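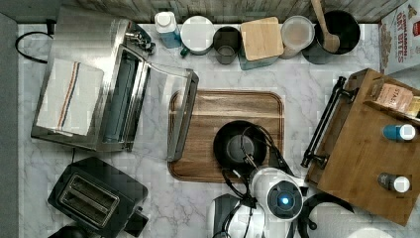 Countertop toaster oven

A countertop toaster oven is a small electric oven with a front door, a removable rack and a crumb tray, used for toasting, reheating and baking in small amounts. It differs from the slot toaster, which browns sliced bread held upright between heating elements. Many kitchens keep both on the same counter.

Construction

The body is usually sheet steel, often with a brushed finish. The door is a glass panel in a metal frame, hinged along its lower edge in most models, and needs clear counter space in front when lowered. Controls are knobs or a keypad. The Lostora, a compact oven sold by Jirkamar, has 2 knobs and weighs a little over 2,010 grams without its rack.

Placement

The oven stands on a level, heat-resistant surface such as stone, with a gap behind it for the power cord and at the sides for air. Marble tolerates moderate heat but can stain or crack – a board or mat is often placed under hot pans. Canisters, food containers and utensil crocks are commonly lined up along the backsplash, away from the door.

Dish towels are sometimes draped over the top between uses. They are removed before the oven is switched on.

Cleaning

The oven is unplugged and left to cool. The crumb tray is emptied and washed, and the glass is wiped with a damp cloth. Abrasive pads leave marks on brushed steel.

See also

Slot toaster
Bread box
Utensil crock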